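Print this page | E-mail this page

We use cookies to remember your print settings. By continuing you accept our cookie policy.

4. Wrapping and tying the bouquet

This section covers the paper cone and the ribbon in the Trovby bouquet set. Prepare the stems as described in Section 2 before you begin.

4.1 Setting the cone

1. Lay the wrapping sheet on a clean, flat mat.
2. Place the stems on the sheet with the flower heads toward the open end.
3. Fold both sides over the stems and draw the lower end to a point. 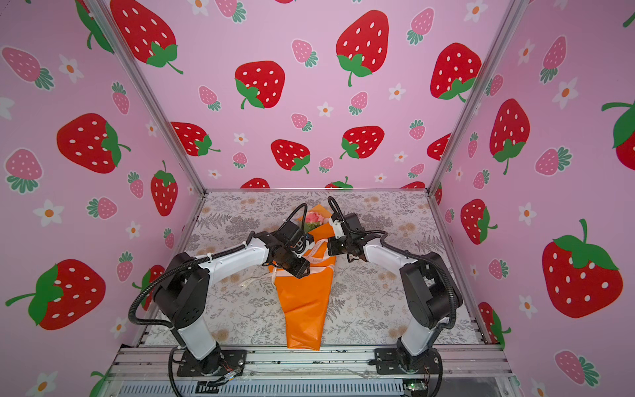 Fig. 4-1. Orange cone with pink roses and printed ribbon.

4. Check that the blooms show above the paper. If they sit too low, open the cone and move the stems up about 2 inches.

NOTE: Glossy paper marks easily. Handle it by the folds.

4.2 Arranging the stems

1. Open the outer fold far enough to see the stems.
2. Separate any stems that cross. They should run lengthwise inside the paper and meet toward the point.

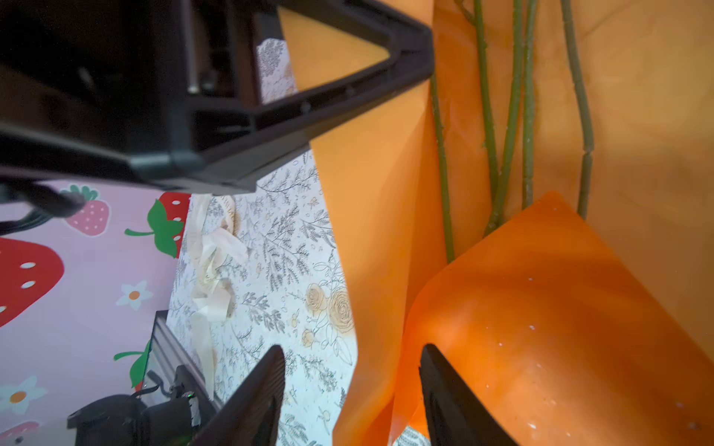

3. Close the fold again, starting at the lower end. Small creases are acceptable — do not try to press them flat.

CAUTION: Do not pull on a single stem to straighten the bouquet. The paper can tear along the fold.

4.3 Tying the ribbon

1. Cut 40 inches of ribbon.
2. Pass it around the middle of the cone, printed side out.
3. Tie a loose bow and let the tails fall to either side.
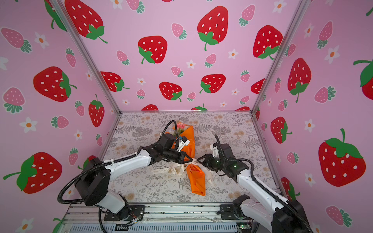 4. Hold the cone below the ribbon and tighten the bow until the paper no longer slides. Stop if the wrap begins to buckle.
5. Trim the tails to equal length, cutting at an angle.

NOTE: Satin ribbon loosens during storage. Check the bow again before display.

4.4 Backdrop and mat

1. Hang the printed backdrop on the back and side walls before laying the mat.
2. Smooth the mat from the back toward the front.
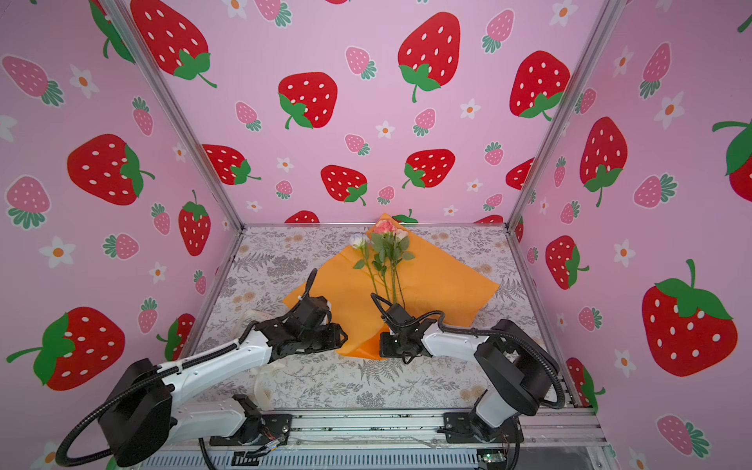 4.5 Storage

Store unused paper flat, away from direct sunlight. Keep ribbon on its spool.

Print this page | E-mail this page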